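Ticket 864: online shop order stuck on "awaiting payment"

Hiya, me again! My Jillik veg box order still says awaiting payment, even though the bank shows £58 gone. I've logged out and in 3 times, cleared the cookies and tried my old laptop (slow, but it works). Same message every time. The chat bit told me to turn off my ad blocker, so I did that too and no luck.

I've now got 2 confirmation emails with different totals, so please don't charge me again!

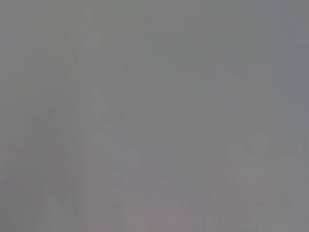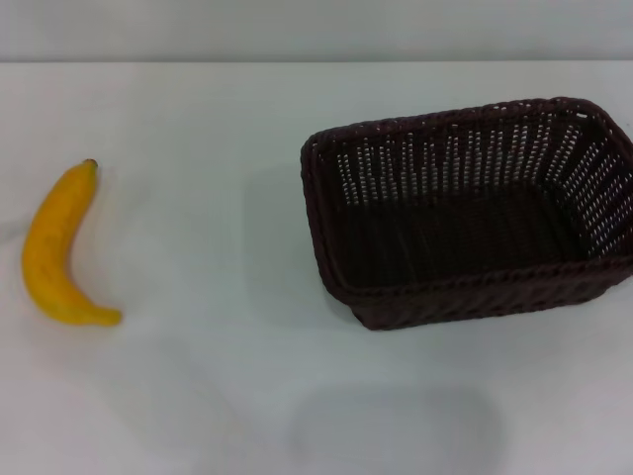

Girarico, November 2, 2021

Still stuck this morning, so could you ring me or just cancel the lot and I'll reorder? Ta!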